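Subject: Re: [testard-house] shared worktop + the white board, again

Replying to a few of you at once, in between other stuff, sorry if I miss something.

> Has anyone decided about the tabletop in room 307? Last I heard it was
> either get the Grinwood one in pale gray to match the walls, or keep the
> black. Also the white board, does it live there now or is it going back
> to 340? I need one for labels and would rather not buy another.
> And what do we wipe the black one down with, the spray leaves streaks.

Black stays. The Grinwood quote came in at 340 plus delivery and the top we have is fine, so no. Gray on gray on gray would have been grim anyway, three walls of it is plenty.

On streaks: some of what you're seeing is the pattern. White and purple marbling, it's supposed to be there. I scrubbed at one of the purple bits for a good while in March before I caught on. For the real streaks use a damp cloth first, then a dry one, and skip the Jaidee spray, it dries cloudy on anything dark. Same for the silver rail along the front, damp cloth only. Crumbs and dust collect where the rail meets the black strip so run a dry brush along there, don't push it in with the cloth.

The board is on the table and in use, so it stays put for now. If you need one for labels there's a second in the Jadness cupboard, shelf 2, behind the tape. Bit scuffed but flat.

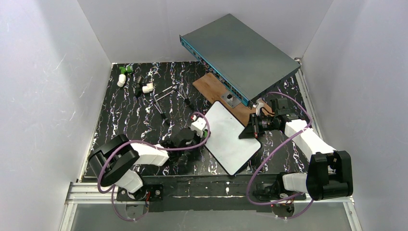
WHAT'S LEFT TO DO

- Side walls need a wipe, left one first. Plain water, the paint marks easy.
- Felt pads. I have 41 of them, way too many, take some for your own tables please.
- Somebody has my good brush (short handle, stiff). Back in the drawer by tonight would be great.
- Label tape is nearly out. Will order with the next lot unless anyone objects.
- Cloths: the used ones go in the bag, not back on the pile. I keep finding gritty ones and they will scratch teh top.

Re the other question further down the thread, whether we could get a mat to go over the top: I looked. Jadness do one, but it only comes in a size that hangs over the front and would cover the rail, so it'd have to be trimmed. Not keen. If someone wants to measure and has a decent knife, go ahead and tell me what you get.

Need to run, back on email after 4. Will send the order list then, so shout before that if you want anything added too it.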